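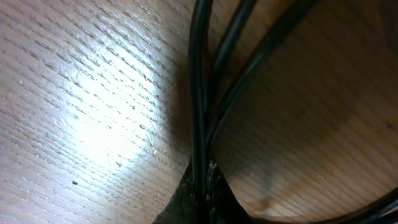 The handling cell in our teaching workshop has been returned to service after a change of fingers and a fresh calibration of the wrist camera, and I should be grateful for advice on one fault which the work has not cured. The cell consists of a single arm with a Gikton two-finger gripper, set over a wooden table, and its task is to pick out loose leads and lay them in a tray. At close range the camera has difficulty with the table itself. A bright patch of reflected light washes the grain almost to white on one side while the other side, where the black cables lie, remains in warm shadow, and the exposure setting which suits one half is unsuitable for the other. The software then proposes a grasp on the point where several leads come together, treating them as one thick cable.

Posted by Da-eun Yoo, November
Section: Cells and Fixtures - Maintenance and Repair

For completeness, the work carried out was as follows. The fingers were replaced as a pair. The camera bracket was removed, cleaned and refitted, and the camera was calibrated against a printed board at a stand-off of 70 mm. The air line was not disturbed. The gripper opening was checked at both ends of its travel and the values were entered in the log. The log shows 2305 attempted picks in the period before the repair, of which 467 were recorded as faults. I do not yet have a figure for the period since, and would not wish to offer one until the lighting is settled.

My present intention is to fit a diffuser to the bench lamp and to leave the table as it is. Comments would be welcome.

- - -

ernocsonka wrote:

Thank you for setting this out clearly. I would advise against beginning with the lamp. In the cell I look after we changed the lamp, then the lamp holder, and then the position of the holder, and at each stage the glare simply moved to another part of the table. The surface was at fault. A matt grey sheet, taped at the corners and replaced when it becomes marked, removed the difficulty within an afternoon.

I would also ask whether exposure is set to automatic. If it is, please fix it before altering anything else. With automatic exposure the picture will change as the arm descends, and no two tests can be compared.

Ernő Csonka

- - -

da-eun_yoo wrote:

Exposure was automatic until the repair and is now fixed. I accept the point about comparison.

I am less willing to cover the table. The cell is used for teaching, and the students are expected to deal with an ordinary surface. The leads we handle are also mixed, which a grey sheet does not entirely answer. The view taken from higher up gives a fair idea of the usual load.

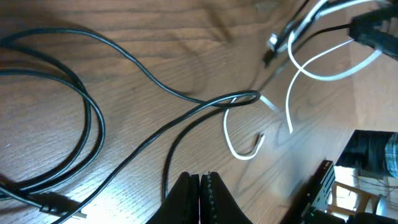
The coiled leads on the left are seldom the source of a fault, provided that the arm is told to leave them until last. The faults arise where a black lead curls back on itself near the middle and a white one comes out from beneath it. The camera finds the white lead readily. It then assigns part of the black loop to the wrong cable, and the fingers close on two thicknesses where one was intended.

- - -

hyahn wrote:

May I suggest that two separate matters are being treated as one. The glare is a question of lighting. The wrong assignment at a crossing is a question of method, and would remain if the table were perfectly matt. Our own practice is to take a second view after turning the wrist, and to reject any grasp point which does not appear in both. It adds a short delay to each pick, which in a teaching cell should be tolerable.

On the hardware, were the pads on the new fingers of the same pattern as the old? On our gripper the pads with raised nubs hold a thin lead well, but they will also catch a neighbouring lead if the approach is too low. We raised the approach by 2 mm and the double picks fell noticeably.

Hwa-young Ahn

- - -

kostano_bench wrote:

I must disagree with the previous contributor on the second view. We tried it at Kostano and found that, with the wrist turned, the arm's own shadow fell across the very crossing we were trying to resolve. The two views then failed to agree on perfectly good grasp points and the cell stood idle, asking for assistance. A single view under even light was more useful to us than two under poor light. I therefore support the diffuser, and would fit it first.

Dong-hyun Noh

- - -

ernocsonka wrote:

The objection concerning shadow is a reasonable one where there is a single lamp to one side. I maintain that the sheet is cheaper than any of the other measures proposed and can be taken up again in a minute. It need not be permanent. If faults continue with the sheet in place, then glare is not the cause and Ms Yoo may keep her table.

- - -

da-eun_yoo wrote:

That is a fair test and I shall adopt it. The order of work will be: exposure left fixed, the sheet laid for one run, the sheet removed and the diffuser fitted for a second run, and only then the change in approach height. The finger pads are of the same pattern as those removed. The second view will be considered afterwards, with a note made of Mr Noh's experience.

I would add one item for anyone carrying out the same repair. The bracket screws on our unit had worked loose, and the camera could be tilted slightly by hand. Calibration carried out before they were tightened would have been of no value. They have been marked with paint so that any movement can be seen at the weekly check.

- - -

3 comments from readers

Seung-woo Shin: Please state the torque used on the bracket screws. The Brarow manual supplied with our arm gives a figure for the flange only.

joo_lab: We paint-mark ours as well. It is also worth marking the cable clamp behind the wrist.

Da-eun Yoo: To Mr Shin - hand tight with the short key, with thread lock applied. I have no figure for the bracket either and have written to the supplier.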